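Open Day at the Prulach Warehouse -- Gallery

I finally made it to the open day at Prulach on 6th December, after missing the one in February with the worst cold of my life. If you've never been, it's a parts and packing warehouse out past the old rail yard, and once in a while they let regular people wander around and see what the robots get up to. I went with my notebook, a bag of clementines and way too many questions, and I came home with sore feet and a free pen!

I've put this page together mostly for the folks in our model engineering club who couldn't come along. It's a short gallery this time, but I've written down as much as I could remember about the demonstration, and a few of you had already asked me about the racks (I know my audience).

They took us around in groups, with a sign-up sheet at the door. I was number 176 on the list, which gives you an idea of how popular these things have gotten. We had to wait in the lunchroom for a while, and then we got safety vests and a short talk about where to stand and where not to stand. Then it was off to the picking area, where the robot they call Ludus does its rounds.

Ludus is the reason I wanted to go. It works with plastic crates on a steel rack, and the whole demonstration is built around it finding the right crate and dealing with it without bumping into anything. That sounds dull when I type it out, but I could have stood there all afternoon. It goes up slowly, stops, seems to have a little think, and then moves in. A kid next to me kept whispering "go on, go on" every time it paused, and by the third pause I was doing it too.
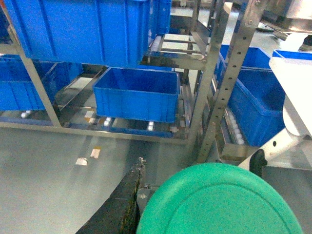

What I hadn't expected was how much of the talk would be about shelves. Our guide spent a good ten minutes on why you'd slope a shelf at all, and how a few degrees more or less can change the way a crate comes to rest. They tried 7 setups before they picked the one they use now -- apparently the early ones were fine for people and terrible for Ludus. I asked if I could see one of the old ones and was told they'd gone for scrap, so that was that.

The blue crates stand out really nicely against the steel, and you can see all the way down into the open one in the middle. I also like the tall upright with its column of round holes. I've been trying to get holes to line up like that on my own workbench frame for two years now, so I was a bit jealous.

After the crates we got a look at the planning screen. The software is called Caneler and it shows every job as a colored bar, with the next three jobs waiting underneath. One of the visitors asked what happens if somebody puts a crate back in the wrong place, and the guide laughed and said that's most of their week. They let us pick the next job off the list, and there was a small argument about it in our group, all very good-natured.

The last stop was the Savolainen room, where they do the repairs and the tinkering. It was smaller than I'd pictured, with a long bench and drawers up to the ceiling, every one of them labeled by hand. I'd have happily skipped the coffee to stay in there longer, but they were getting the next group ready and we had to hand our vests back.

A few practical notes if you're thinking of going to the next one. Parking is free but the lot fills up early, so use the side street by the bakery. Wear flat shoes. The whole visit took us over two hours, and there's nowhere to sit once you leave the lunchroom. Kids are welcome if they stay with a grown-up, and the guides were great with them.

If anyone from the club wants to share a ride next time, leave me a message on the club page and I'll add you to my list -- I've got room for three, plus one more if you don't mind sitting next to the toolbox.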